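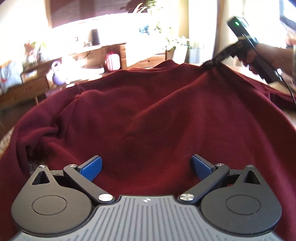 Maroon top, by the look of it, spread out with wrinkles and one corner lifted.

Folding at home: the things I get asked most

I'm Aurel Onu and I've been writing up my laundry habits since September, mainly to win an argument with my friend Grigore Matei (he rolls everything, even shirts). These are the questions that keep landing in my inbox.

Where do you fold?
On a table, always. I used the bed for years and my back hated it! A round table is a bit awkward at first, but you can walk round it and come at a sleeve from any side.

How do you deal with thick, soft tops?
Slowly. Lay it front down, pull the shoulders out by the corners and smooth from the middle towards the hem. Then it's sleeves in, sides in, and up from the bottom in 3. If there's a lump near the collar, open it out and start again - pressing down on it just gives you a crease.

Do you use a folding board?
I bought a Plistwood one and it's fine for T-shirts. Anything with a fleecy inside springs back open the moment you let go, so the board lives behind the door now.
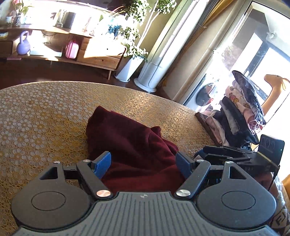 How do I stop a pile of folded clothes from toppling over?
Put the heavy things at the bottom and turn every other piece round, so the thick folded edges don't all end up on the same side. I also start a second pile sooner than I think I need to.

Does it matter what order you fold in?
A little. I do the small stuff last, when I'm bored and want quick wins.

What about dark colours and fluff?
Wash them inside out and give them a good shake before they go anywhere near the pile. I've got a Drestix lint roller, 79 sheets left according to the wrapper, and I'm through it faster than I'd like to admit.

Can I send you a question?
Please do! Grigore reads them too, so expect to hear about rolling.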